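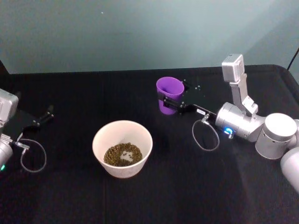 Small green pellets in a white bowl.

Jennylyn Tiongson has kept rabbits for longer than she's kept most of her furniture, and she has no patience for the word "complete" on a bag of feed.

"Complete according to who?" she says, at her kitchen table in Brasier. "The rabbit's never been asked."

She has tried 6 brands in the past 3 years. The dearest, bought at a Gatchalian produce store that has since shut, promised a glossier coat and a calmer temperament. I ask whether she got either.

"I got a fat rabbit. Tosia was already calm. She's a lump."

I put it to her that plenty of breeders swear by the stuff. She shrugs. Breeders, she reckons, are feeding does with litters, and the rest of us have copied their scoops without copying their circumstances.

"People fill the bowl because an empty one makes them feel mean. Then they're at the vet in May asking about teeth."

Her own rule is hay, up to 90 per cent of what goes in, then greens from the garden and a small spoonful from the bag. I'm not wholly convinced by the figure, and she admits she has never weighed any of it.

"No, I eyeball it. But I'd trust my eye over a colour chart on the back of a packet."

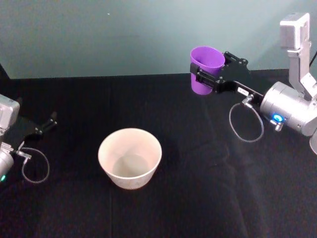
She is no kinder about treats. The yoghurt drops went in the bin years ago, and the honey sticks followed. Only the dried apple has survived, and Tosia gets that at 6 in the evening.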